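Section 4. Folding dark garments (shirts, tops, light knitwear)

Rev. by Raquel Gouveia, Sunday, October 16, 2022. Replaces the May sheet, bin the old one.

Before you start

Wipe the surface. Dark cloth picks up everything. Dry cloth only, no spray, spray leaves marks on black.

Have ready: laundry basket, lint roller, Flotava folding card (the 449 size, not the 300, the 300 is for kids' stuff and towels).

Note: garments go in fully dry. If the seams feel cool they are not dry. Back on the rack.

4.1 Laying out

1. Take one garment from the basket. One. Don't tip the pile out.

2. Hold by the shoulders, shake twice, lay it down front side under.

3. Find the deep folds first. On dark fabric they just look like shadow, so feel for them with a flat hand. Open the biggest one, then work toward the hem.

4. Pick off loose thread and lint now. Once its folded in you will not get it out without starting over. 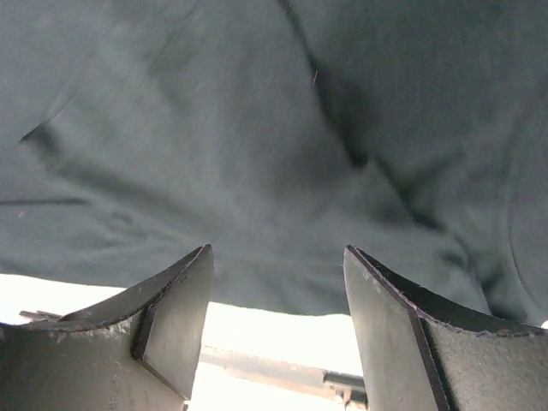 5. Bunched spots near a corner: lift the corner, let it drop, smooth outward. Don't drag the cloth from the middle, that only moves the bunch someplace else.

6. Small creases can stay. Anything that makes a ridge under your palm, no.

CAUTION: no pulling on knits. They stretch and the two sides won't match up after.

4.2 Sleeves

7. Straighten both sleeves before folding either one. A sleeve sticking up past the shoulder is the usual reason the top edge comes out crooked.

8. Left sleeve across the back, cuff toward the hem. Then the right, same way. Overlap is fine.

9. Check the outline. Should be close to a rectangle. If not, go back to step 7.

Leave some free surface in front of the hem, you need it for the turn in 4.3.

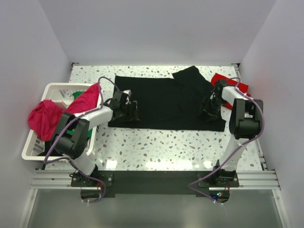 What if the garment is wider than the card?
Fold the sides in to the card's edge anyway and let them overlap at the center. For very wide items skip the card and fold in thirds by eye.

4.3 Body

10. Card at the collar, centered. Sides in over it.

11. Slide card out. Slowly, it catches on ribbed fabirc.

12. Hem up to the middle, then once more to the collar. Press with flat hands, don't iron.

13. Turn over, collar facing you. Onto the stack.

Stack limit 16 for thin shirts. Less for knitwear, stop when it leans.

Note: blacks and dark greens in separate stacks. They look the same under a warm lamp. Check by the window if unsure.

Replacement cards: order from Zimley, ask Adelino Neves for the form. Lint roller refills are in the drawer with the Sukitis labels.

Continue to section 5, Labels and bagging.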